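Progress report, second period
Project: Household tidying with low-cost arms, equipment and planning
Prepared for: Garba equipment fund
Prepared by: Vinh Ông, Clendby workshop

Dear colleagues,

I send you the report for the period which ended in April. The first report was mostly about the rooms and the people, so in this one I write mostly about equipment: what we bought, what we still want to buy, and where I ask for your permission to move money from one line to another.

1. What was bought

The two arms arrived from Andmont in good condition. The delivery was later than the supplier promised in the offer, and for this reason the first weeks of the period were used for building the room corners and for writing the task list. Both arms are now mounted and both pass the daily check. We paid the full price only after the check, as you advised us after the last review, and the supplier accepted this without discussion.

The wrist cameras came in a separate box and were cheaper than in our budget. The difference is small, but I have left it in the equipment line and did not spend it on other things.

We also bought ordinary household goods: baskets, string, cloths, cups, clothes pegs. I was asked by your office why these are listed as equipment and not as consumables. The reason is that we keep the same objects for the whole project, so that the results of one month can be compared with the results of another month. String is the exception. It gets frayed and we replace it, so from the next period I will put string under consumables.

2. State of the work

The task list has 12 tasks. They go from easy (put a cup on a shelf) to difficult (collect soft or thin things). The easy tasks are in regular use and the operators need very little help with them. The difficult tasks are where most of our hours go now, and they also decide what we should buy next.

Thin string is the hardest material on the list. It has no fixed shape, it lies flat, and the fingers must close on something that is much thinner than they are. We run this task on a marble-patterned surface with a perforated plastic basket. I was first against the perforated basket, as I feared the string would catch in the holes, but the operators wanted to keep it and I now agree with them. A household has such baskets, and if our method works only with smooth boxes it is not of much use to the people we want to help.
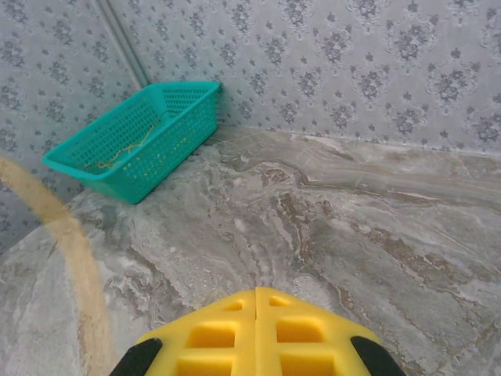

The position of the basket matters more than we expected when we made the plan. When it stands in a corner, the arm has two walls to respect and the wrist can approach only from the open side. In the original budget I assumed a standard mount height for every task. For work close to the walls this is too low, and I come back to it in section 3.

The printed fingers are still our own design. They are light, cheap to make and easy to change. The weak point is the tip. For cups and cloths the present tip is good. For string the operators ask for a thinner one, and we have drawn two versions which are waiting for printer time. We share a printer with another group in the building, and the queue is long in the afternoon.

3. What we want to buy

First, a printer of our own. In the plan this was an optional item for the last period. I ask to move it forward to the next period. The total amount does not change, only the time. Without it, each change to the fingers costs us several days of waiting, and during this time the string task stands still.

Second, taller mounts. Andmont sells them, but their price includes a controller shelf we do not need. A local metal shop, Zelturach, can make a plain mount from our drawing. I have asked both for a written offer with a delivery time of 30 days or less, and I will send you the two offers together, so that you can see the comparison before anything is ordered.

Third, spare finger pads. They are small items but they wear out, and I did not plan enough of them. This was my mistake in the first budget. The saving from the wrist cameras can cover them, if you allow it.

I do not ask for a third arm. It was discussed in our last call and I have thought about it again. With the present staff we could not keep three arms busy, and it would be standing covered for a good part of the week. I prefer to come back to this question when the string and cloth tasks are stable.

4. Difficulties

Import papers took more of my time than the technical work in the first weeks. I have now a folder with all the forms, and the next order should go faster.

One operator left for a permanent position elsewhere. The replacement has started and is learning on the easy tasks. The hours in the staff line are therefore a little under the plan, and I expect them to be on plan again in the next period.

Light in the room is still not solved. The patterned surface is shiny and in the morning the window gives a strong reflection on it. For now we close the blinds before recording - it is a simple solution, but it depends on a person remembering it. A fixed lamp and a heavier curtain are on my list, with low priority, and can be paid from the room budget.

5. Decisions I need from you

Permission to buy the printer in the next period.
Permission to use the camera saving for spare finger pads.
A contact person for the comparison of the mount offers.

The invoices and the updated budget table are sent separately. If something in the table is not clear, please write to me directly and I will answer the same day.

With kind regards,
Vinh Ông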